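Budget thread for the second arm cell, as I promised on Friday. I write it mostly for small labs who must plan this year with not so much money.

1/ Our number for everything except the arms is 3000. Last year we did not separate this line and it was eaten by small things. Seraina Schwaiger now keeps one sheet only for the cell, and every purchase goes in it before the order.

2/ The frame and the rail we take again from Laler. Delivery was slow in January, but the parts did fit and Reijo did not need to drill again. 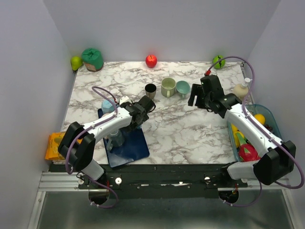

3/ Cables are the line where I was most wrong. I planned them by the straight distance from base to gripper, plus 20 percent. Please look how much length the purple ones really use: up in an arch, along the forearm, then a loop under the front rail. For the new cell I measure with a string on the arm in its longest pose. Two spare cables per arm are also in the plan.

4/ Props are cheap one by one and expensive together. Cups, mugs, fruit, a tray, a bin. We give 46 per month for this and it is enough if you do not buy everything new. I advise different handles and different heights, also for the mugs.

5/ Fingers for the gripper: Mudard sells sets of 3. Ademir wants soft ones, I want to wait for his test. This line stays open.

6/ Not decided: a service contract with Curow. Their offer is polite but I do not understand what is included on site. If somebody here has signed one, please write me.

7/ Next post will be about the enclosure walls, when I have the second quote.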